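Why Does a Fluffy Jumper Keep You Warm?
By Mwende Lukumay

Brrr! You wake up at 6 am, your toes are freezing, and you grab the snuggliest thing you own. In two minutes you feel toasty. So where did all that heat come from? It came from you!

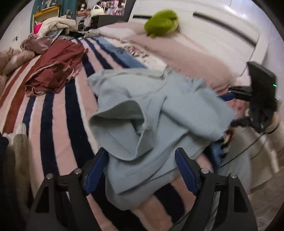

Your body makes heat all day and all night, even while you're asleep. It gets the energy from your food (yes, even the broccoli). Bare skin lets that heat drift off into the air, but clothes slow it down. A bunched-up light blue top like this one has folds all through it, and every fold is a little pocket where air can hide. Air that can't move around much is brilliant at holding heat in!

Birds worked this out long before we did. On a cold morning, look for a magpie puffed up like a tennis ball. It's fluffing its feathers to trap more air underneath.

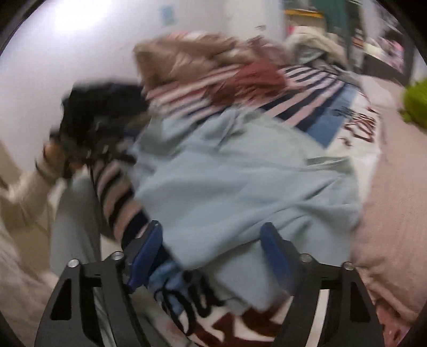

Wool does the same job for sheep, because each fibre is crinkly and the crinkles stop the fibres from lying flat. Possums have thick fur, and seals have blubber as well!

Try it yourself: pour 200 mL of warm water into each of two jars, wrap one in a woolly sock and leave the other bare. Wait 27 minutes, then feel the water with a clean finger. Which jar is warmer?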